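Backpack Check Before a Day Out, With Comments
Last updated: January 13, 2021
Reading time: 2 minutes 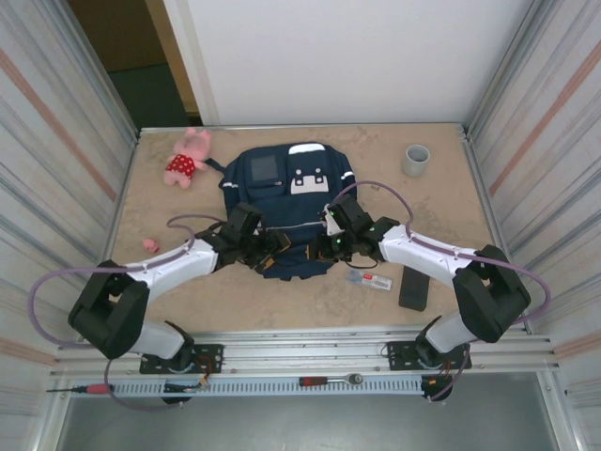 Table 5, navy backpack and the usual companions. Pig on its back.

For use at the Dorker and Quezada drop-in rooms. Mark OK, FIX or N/A.

1. Bag flat, front facing up. OK.

2. Reflective trim along the edges. OK. Thin, but it's there. Wipe it down before the February walks.

3. Straps. FIX. One is sticking out to the side, where it will catch the first sleeve that goes by. Tuck it in.

4. Front pocket patch secure at all corners. Tug gently. The face on it has no opinion.

5. Zippers run end to end. Try each one twice. If it sticks, rub it with candle wax and write it in the Nakon book.

6. Phone. Face down on the table, a fine way to miss a call. Goes in last, in an inside pocket.

7. Cup. Check for chips and drips, then pack it open end up.

8. Soft toys. One pig, polka dots, allowed. Check seams and feet for loose thread. Small pink lump near the pig: find out what it is before packing it.

9. Loaded weight under 5 pounds for the little ones. Hindis scale only, the other one flatters everybody.

We use cookies to remember your settings. Accept | Manage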